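Grorness adds 11 charging points at the Hatby depot

The Grorness shared car club has switched on 11 new charging points at its Hatby depot, and the first of the replacement electric cars went out to members on Saturday. The old gasoline hatchbacks will leave the fleet in stages. Members who usually book from Hatby will see the new cars in the app under the same bay numbers as before.

The work took longer than planned. The utility connection was due in May, but the transformer on the corner of the lot had to be moved first and the trench to the second row of bays was dug twice. Adjei, the contractor, finished the last of the paving a week ago. The gate code has not changed.
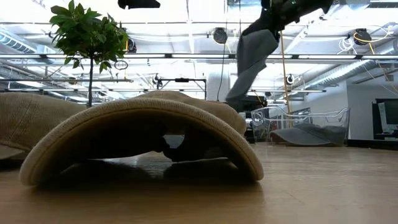

Cabin heat is the biggest single question we get from members who are new to electric cars. An older car without a heat pump uses a good deal of energy to warm the air inside, and on short winter trips it can take a noticeable bite out of the range. The new cars all have heat pumps, along with heated front seats and a heated steering wheel. Using the seats and the wheel first, and setting the cabin a few degrees lower, will get you farther on the same charge. Several longtime members keep something warm in their bag for passengers in the back, where there are no heated seats. A thick, ribbed beige knit like the one lying on the floorboards is plenty for a back seat passenger on most days. Please take it home with you at the end of the booking. Lost property at Hatby is already full.

You can also warm the car before you set off. Open your booking in the app, tap Climate and choose a time up to 30 minutes before the start. If the car is still plugged in, the heat comes from the grid and the battery stays where it was. This works at Hatby and at the station lot, but not yet at the two on-street bays, where the chargers cut off once the battery reaches its set limit.

Charging rules are as follows. Bring the car back with at least 20 percent in the battery and plug it in, even if the display shows plenty left. The cable at Hatby is attached to the post, so there is no need to take the one in the trunk out. Wait until the light on the post turns from white to green before you walk away. If it goes red, unplug, wait a minute and try again. If it is still red, use the Report button and leave the car where it is – you won't be billed for the extra time.

Away from the depot, the Skuselier card in the glove box works at all of the 67 public chargers on our map. Charging on the card is included in the hourly rate. If you pay with your own card at another network, send us the receipt within seven days and we will credit your account. Fast chargers are fine on long trips, but please don't fill up past 80 percent on one unless you need to. The last part is slow and there is often someone waiting. 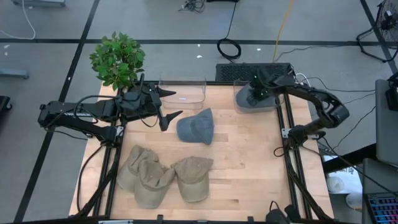 Two black robot arms at a light wooden tabletop.

A few members have asked about towing and roof racks. The new cars are not rated for towing, so the club will keep one diesel van with a hitch at the station lot. Roof racks can be fitted at the depot on request, with two days' notice. Expect a shorter range with a rack on, and more so with a bike on top of it.

On distance, the figure printed in the brochure is almost 400 kilometers on a full battery. On the highway in cold weather you should plan for a good deal less. The number on the dashboard is based on how the last few people drove, so it can look low at the start of your booking and then settle as you go.

Lilla Szilágyi is running short handover sessions at Hatby for anyone who would like to be shown the controls before a first booking. They cover starting the car, one-pedal driving, the charge port and the parking brake, which is a button on the new model. Sessions start at 7 p.m. and can be reserved in the app under Events. You need to bring your license. Members who already drive an electric car at home don't have to attend.

Hourly and daily rates stay the same through the end of the current membership year.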